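4.2 Shutter feel and the old Vellora

I should say up front that I love the Vellora, so take this section with that in mind. It was my first film camera, and when Mirjana Kos and I started asking owners why they still shoot one, I figured we'd hear a lot about the lens. We got 1,717 written replies, and the word that kept coming back was "sound" (or "click", or "clunk", which we coded together). People really do care how a shutter feels under the finger!

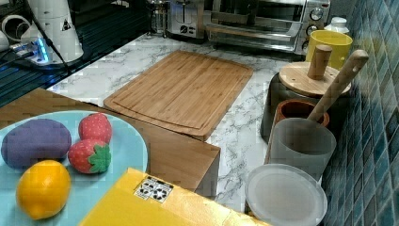
Figure 3. Toy fruit on a light blue plate.

The trouble is that a clunk is hard to measure. We borrowed 2 bodies from the repair shop in Urach, set both to 1/60, and fired each one 300 times next to a microphone. The older body was louder, which I expected, but its timing was steadier too, and I didn't see that coming. Mirjana thinks the foam in the newer one has gone to mush. I'm less sure, and we come back to it in Section 5 with the Karkberg bodies.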